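Lellell library reopens study floor after heating repairs

THE second floor of the Lellell public library is open to readers again after a four-week closure for work on the building's heating system.

The floor closed in November when a leak was found in a pipe above the local history shelves. The library said 340 books and bound newspapers were moved to the first floor while the pipe was replaced. A further 32 volumes with water damage have been sent to Kuvberg, a paper repair firm, and are expected back in the spring.

Honeylyn Saludo, the head librarian, said the damage was limited to one corner.

"We caught it early in the morning and had the shelves clear by lunch," she said. "Most of what got wet was duplicate copies of the town reports. The one I worry about is the 1,722-page land register, and Kuvberg thinks the binding can be saved."

The repair was carried out by Cavalcanti, the contractor that put in the boiler. The firm replaced the section of pipe that failed and two older joints near the stairwell. The cost was covered by the building insurance, apart from the deductible, and no money was taken from the book budget.

Reading groups that met upstairs used the children's room during the closure. They return to their usual times this week, except for the Portuguese conversation group, which will stay downstairs until the new year at the request of its members.

The library also used the closure to change the layout of the floor. The microfilm readers have been moved closer to the elevator, and the study area now has desks for people working on their own. Desks can be used for up to four hours at a time and do not have to be booked.

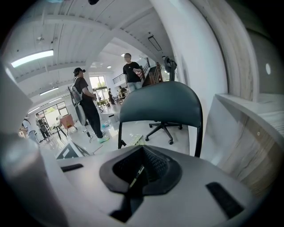 Cauã Vieira, a nursing student who studies at the library most evenings, said he had been going to the Viser branch during the repairs.

"It's a good branch but it closes at six," he said. "I have exams coming up, so I'm glad to have the later hours back."

The Lellell library will keep its late opening until 9 p.m. through the end of December 2024. Books borrowed from the second floor before the closure can be returned at either branch, and late fees for those items have been dropped.

Readers who need something from the local history collection should ask at the front desk, as part of it is still being put back in order.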